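Keep Your Clothes Longer Than You Want To

Posted 20 December 2018

I have lived in Trarnville for most of my adult life, and in that time the town has gone from one donation bin to 5. The newest stands outside the Penlow grocery and is full most mornings. People take this as a sign that we are generous. I take it as a sign that we buy too much and would like someone else to deal with it.

In June I wrote down every piece of clothing I owned, socks and underwear left out. The list came to 171 items. I would have guessed 90. I don't follow fashion and I dislike shopping, so I can only imagine what the list looks like for people who enjoy it.
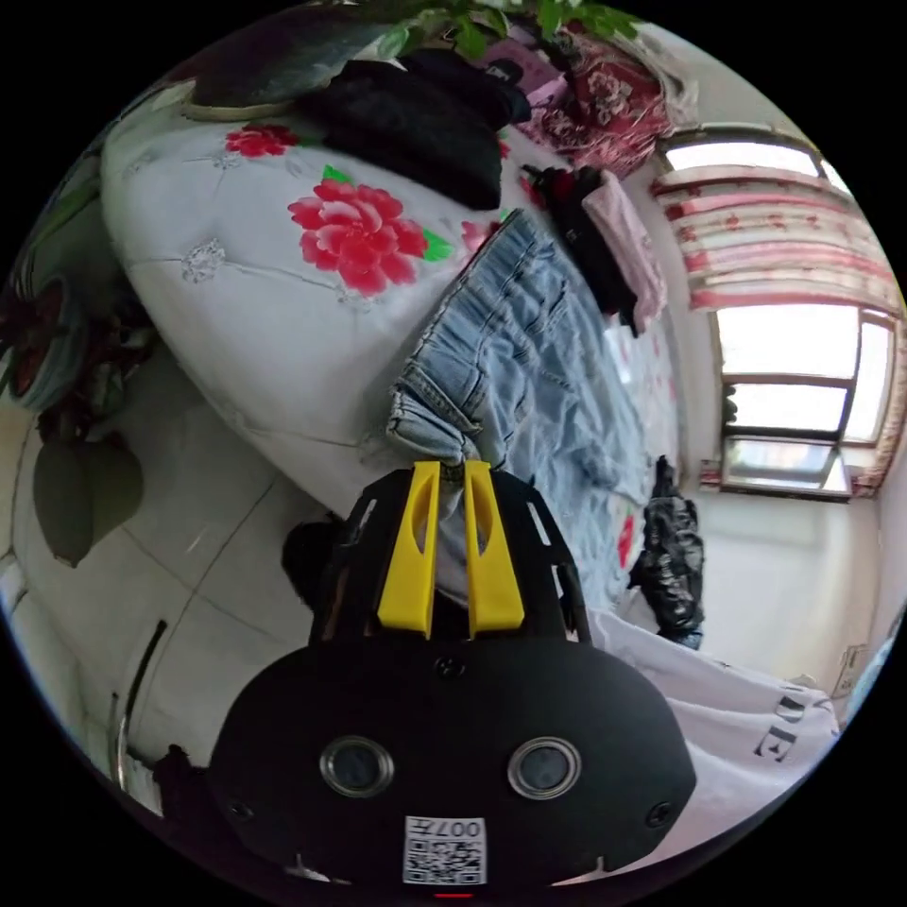 Jeans are the place to start

A decent pair of jeans can last for years if you wash it less and patch it early. Most of us do the opposite. We wash after every wearing, ignore the thin spot at the knee, and then act surprised when it opens up. A patch from the inside takes an evening. The thread costs next to nothing.

I learned this from the tailor at Kouris, the repair shop by the bus station. It used to have a line at the counter. The shop still does good work, but a hem there now costs nearly as much as new pants at Fletent, and people do the math. I don't blame them for it. I do think the math leaves out the second and third pair they will buy at Fletent before the first pair would have worn out.

Bedding deserves the same treatment. A sheet with big flowers on it may look old-fashioned to you, but it covers a mattress as well as a plain one does.
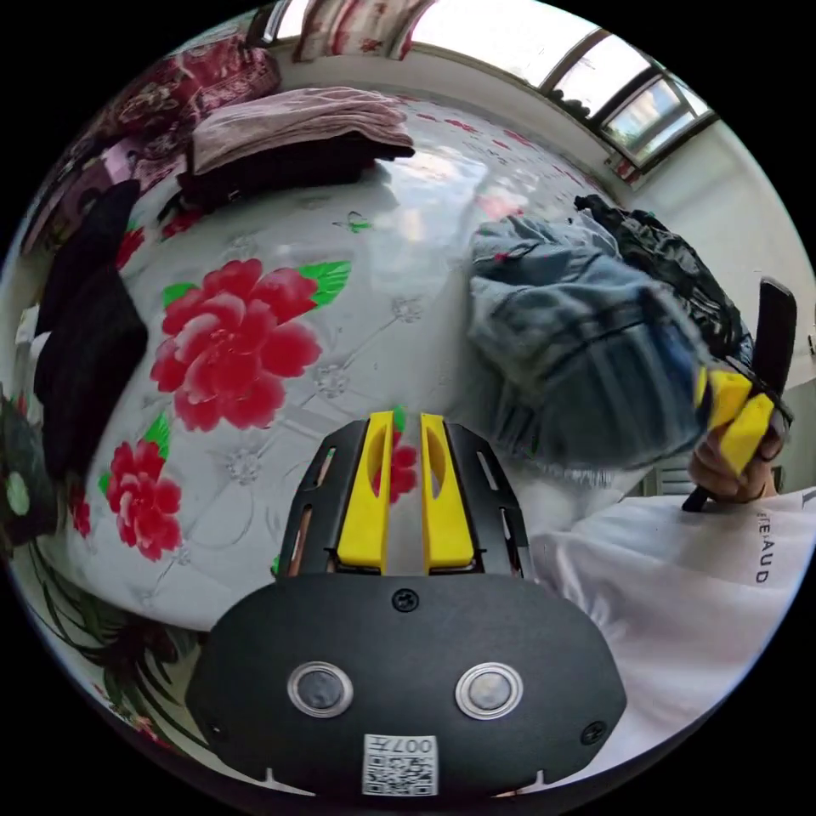
Red peonies on a quilted diamond print.

The usual answer is that donated clothes go to someone who needs them. A few do. A shop can only sell what its customers want, and a stretched T-shirt is no more welcome there than it was in your drawer. Sorting takes hours, and the people doing it would be glad of fewer bags with better things in them. 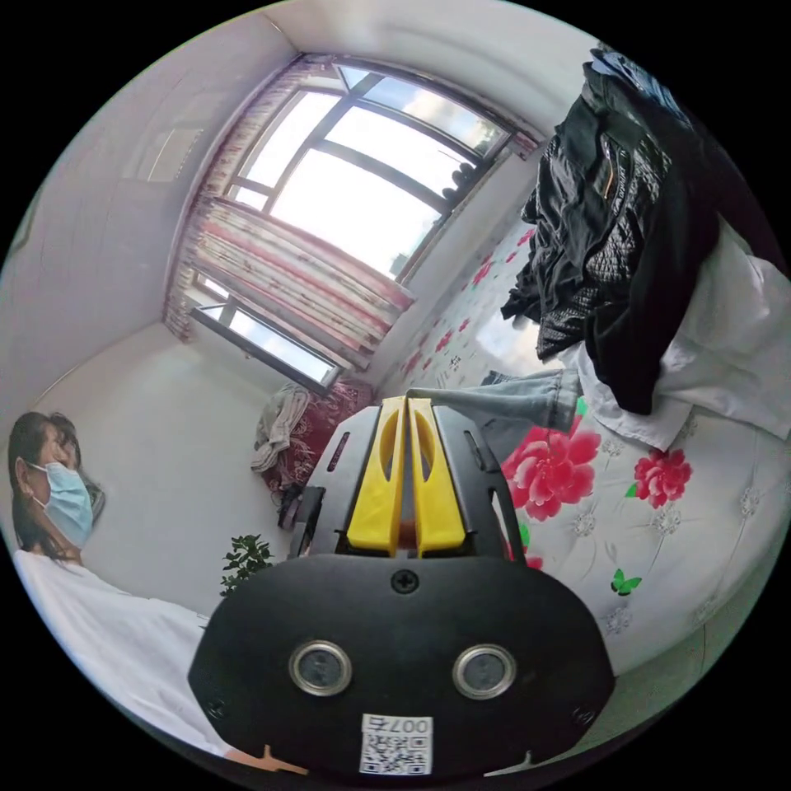

What I would ask of people

Wait a month before replacing anything that still closes and covers you. Learn to sew on a button. If you must give things away, wash them first and check the pockets.

I would also like the schools to bring back basic sewing. I had it in 2000, for one term, and have used it more than anything I was taught about the slide rule's history. A single term would be enough. 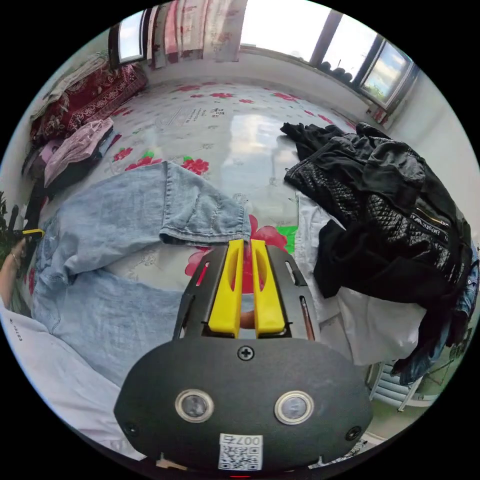
Clothes spread out on a flowered sheet.

My own list is shorter now, mainly through wear. I have bought one coat since June, and I needed it. The gray sweater has a hole at the elbow again, and I have the yarn for it.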